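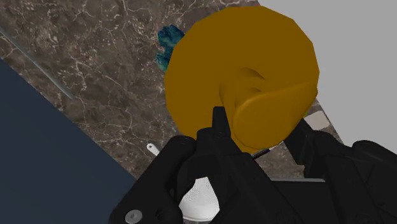
Yellow-orange rounded shape with short protrusion, held in a black gripper (computer render).

Skarner Touring Stage Deck

The Skarner is a folding stage deck for school halls, youth theatre groups and community venues. Two people can carry each section, and the legs lock without tools. Sections clip together along any side, so the stage can be widened for a larger cast or split into separate platforms.

Leg height: 30 cm or 60 cm
Load: up to 1,000 kg per section, evenly spread
Surface: matt black, non-slip
Guarantee: 2 years

Steps, handrails and black skirting are sold separately. The older Cledoston clips do not fit this deck.

Hire is available from May for summer productions. Weekly rates include delivery but not setting up. For hire bookings and spare legs, contact Oona Laaksonen in the Bhardwaj Stage Supplies office before 4 pm.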